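1 May 2018
by the wash bench

Filed under: Bench notes > Laundering > Shrinkage and skew

Continuing the shrinkage work from March. The first round of figures was no good past the fifth wash and I have struck it out of the summary sheet. The raw readings are still at the back of the old book, in pencil, if anyone wants them. Two faults. The marks were put on with the laundry pen and spread into the cloth until a line was as wide as the change I was trying to read. And the pieces were measured straight from the cabinet, while still warm, on some occasions and the morning after on others, with no note of which.

Marks are now sewn. Single strand of polyester thread, contrasting colour, one short stitch at each end of the gauge length, knotted loosely on the back. Gauge length is 25 cm between stitches wherever the piece is large enough. Three pairs along the length and three across the width. Keep clear of hems, ribs and seams by a hand's width. The stitch must not be pulled down. If it dimples the cloth, cut it out and do it again, as the dimple relaxes in the first wash and reads as growth.

There are 11 pieces in the set. Sheeting (plain dyed and printed), jersey, brushed fleece-backed sweatshirt cloth, one acrylic knit, one wool-mix knit, two terry, and the remainder shirting of various weights. The printed sheeting and one of the shirtings are from Inosik, bought as seconds by the roll end. The rest came through Tambunan and have care labels, which I have copied into the front of the book and taken off the pieces.

Wash schedule as follows.

Machine is the older front loader, cotton programme, warm setting, short spin. Load made up with ballast towels to the same dry weight each time. Detergent is Eneck powder, the plain one without brightener, one level scoop. I levelled it with a ruler. No softener at any point. Softener left in the drawer from somebody else's load will alter the knits, so run the empty rinse first and write down that it was run.

Drying is flat on the racks for the knits and in the Juda cabinet on low for everything woven. Then conditioning overnight in the measuring room with the door shut. Then measure.

Planned total is 20 cycles, with readings after the first, second, third, fifth, tenth and last. At today's date the set has had ten.

Results to the tenth cycle, along the length first:

Plain sheeting lost just over three per cent, nearly all in the first two washes. Flat since then.
Printed sheeting lost rather more, four and a bit, and was still creeping at the fifth. Stopped by the tenth.
Jersey lost five per cent in length and gained one in width. As expected from a cloth that was stretched on the roll.
Sweatshirt cloth lost four in length, nothing measurable in width.
Acrylic knit, no change I would put my name to. The three pairs disagree with each other by more than the change.
Wool mix, see below.
Terry, six per cent in length on both, which seems a lot but agrees with the March readings as far as those can be trusted.
Shirtings all under two.

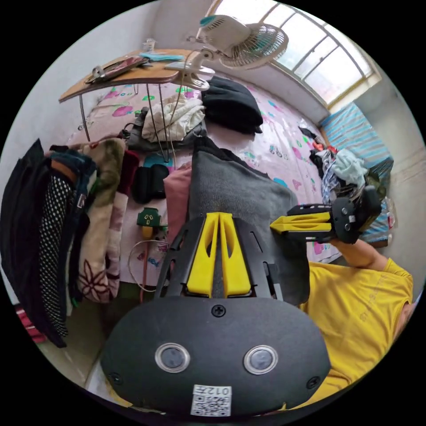

A comment left in the margin against the terry figure says that six per cent is only what the loops do on first wetting, that any mill would have it out before making up, and that the gauge should be set after one wash if the aim is to say anything about wear. The same hand asks why the knits and wovens are dried differently if they are going to be put in one table.

On the first part I agree up to a point. Setting the gauge after wash one would make a cleaner curve. It would also remove the part that matters to whoever cut the piece to size, and that is the question we were asked. I have added a second column with everything restated against the reading after the first wash. In that column terry falls to a little under two per cent and looks like everything else.

On the second part, the knits cannot go in the cabinet on the bars without growing under their own weight. They could be laid on the cabinet shelf, but the shelf takes one at a time. I accept that they should not be in one table and have ruled a line between them. Anyone copying the figures out should keep the line.

Notes on method, mostly things that went wrong.

Tension. The piece should be laid down and smoothed from the middle outwards with the flat of the hand, once, and left. Repeated smoothing lengthens jersey by a visible amount. I took a set of readings on the same jersey with one pass and with several, and the several-pass figure would have cancelled half the shrinkage. The board with the felt face is better than the bare bench for the wovens and worse for the knits, which grip it. Use the bare bench for knits.

Rule. The steel rule only. The cloth tape in the top drawer reads short against the steel and should be thrown away. I have tied a knot in it for now.

Weight. Dry weight taken before each reading cycle on the small balance. The wool mix started at 274 g and has lost weight at each reading, small amounts, consistent with the fibre in the filter. The balance drifts if the door to the yard is open. Tare again after shutting it and wait for the last digit to settle.

Filter. Emptied before and after each run, and the fluff kept in a labelled envelope. Most of it is from the ballast towels. I do not think the fluff can be sorted by piece with what we have, and have stopped trying, but the envelopes are in the box under the bench.

Skew. This was an afterthought and ought to have been in from the beginning. The sheeting is turning. A line sewn square across the width before washing is no longer square to the selvedge. I measure it as the offset at the far end of the line over the length of the line. The plain sheeting shows very little. The printed one shows a clear lean, always to the same side, and it grew along with the shrinkage and then stopped with it. My guess is that the cloth was put through printing slightly off square and then finished in that position, and is now going back to where it was woven. A guess only. It would need an unprinted length of the same base cloth to settle, and Inosik have been asked whether there is one.

The jersey spirals too, but that is the yarn twist and is well known. Side seams on a made-up garment in the same cloth would walk round towards the front. I have not sewn one up. 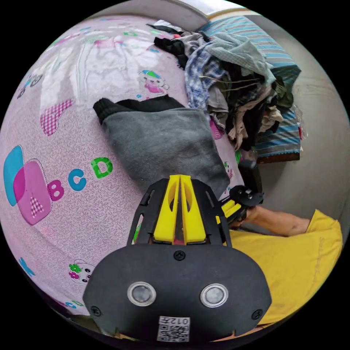

Wool mix. The label says hand wash. It was put through the machine with everything else on purpose, to have one piece in the set that ought to fail. It has duly failed. Length is down by more than a tenth, width by slightly less, and the surface has closed over so that the stitches can hardly be picked out on the face. The sewn marks have been drawn in and two of the six could not be found at the tenth cycle without a needle. I propose to carry it on to the end regardless, with thickness readings in place of length if the marks go altogether. Thickness gauge is the dial one with the large foot. Take it at five places and do not press.

The acrylic knit needs a different approach. Its dimensions do not move but its handle has changed, noticeably limper than the unwashed offcut. I have no measure for that beyond draping both over the edge of the bench and noting how far each hangs. A round disc support would be the proper way. There is one in the cupboard with a cracked rim that might be usable if the crack is faced away from the sample.

Pilling. Graded by eye against the unwashed offcuts, under the side lamp with the main lights off. Sweatshirt cloth shows it on the face, worst along the folds. I had been folding it the same way each time before it went on the shelf, so the folds are partly my doing. Folding is now done on alternate lines and this is marked in the log. Acrylic shows a few, loosely held. None on the wovens apart from one shirting with a brushed finish.

Colour. Outside the question, but the printed sheeting gave nothing to the white adjacent strip after the first wash. The strip was changed at the fifth. A dark rib offcut run in with wash six did mark the strip faintly and has been kept out since.

Changes for the second half of the run:

Sew replacement marks on the wool mix beside the old ones, with the date of sewing in the log.
Add skew lines to two of the shirtings. These will start from wash ten and cannot be compared with the sheeting except as a rate.
Weigh the ballast towels again. They have lost enough fibre that the load will be light, by around a scoop of anything you like, and I would sooner add a flannel than guess.
Check the cabinet thermostat. Low felt warmer than it did in March and there is no reading written down from then to compare with.
Move the conditioning rack away from the radiator. Done this afternoon, and the tenth-cycle readings were taken before it was moved.

Repeatability. I remeasured the plain sheeting after leaving it overnight again, without looking at the earlier figures. Agreement was within half a millimetre on five pairs. The sixth was out by two millimetres and I found I had read from the wrong side of the stitch. Always the outer edge of the stitch, both ends. It is now written on the board in paint pen.

Eneck powder is down to the last box. The new box has a different scoop in it. Keep the old scoop.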